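Courses > Street Design and Maintenance > Unit 4 > Handout 2

Reading time: 2 min

Narrow residential streets: surface, edge and verge

Prepared by Seija Tuominen for the Brirkwood field module. Read before the walkover and bring a printed copy.

4.1 Surface condition

Record the surface before anything else. On older streets it is often hard to tell pale worn asphalt from concrete at walking distance. If joints are visible at regular spacing, enter concrete. If not, enter "undetermined" and leave the core sample to settle it. Dust lightens both materials.

Marks left by tyres are entered separately from stains. A tyre mark is narrow, dark and follows a line of travel. A stain is a patch with no clear direction. Neither counts as a defect unless the texture has changed under the hand.
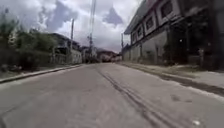

4.2 Edge and verge

A low concrete kerb does two jobs: it holds the edge of the carriageway and it keeps the verge from creeping over it. Measure the upstand at each change of gradient. On the Telberg section the design upstand was 146 mm; after resurfacing it fell to 49 mm at the lowest point, and the channel lost most of its capacity.

Where trees and shrubs stand close behind the kerb, note three things: overhang, leaf fall into the channel, and root lift. Inspect in November as well as in summer. Hubert Kozłowski's notes on Trurnow (reading list, item 2) cover root lift in more detail than we have time for.

4.3 Frontages and poles

A long building set directly on the roadside leaves no room for a verge, so surface water must be carried along the building line or across to the far side. Check the crossfall first. Utility poles are plotted by offset from the kerb face, never from the centre line.

4.4 Exercise

Take a street length of 189 m with a kerb on one side only. Sketch a cross-section, mark the crossfall and state where water will collect. Show units. Hand in by July 18, 2019.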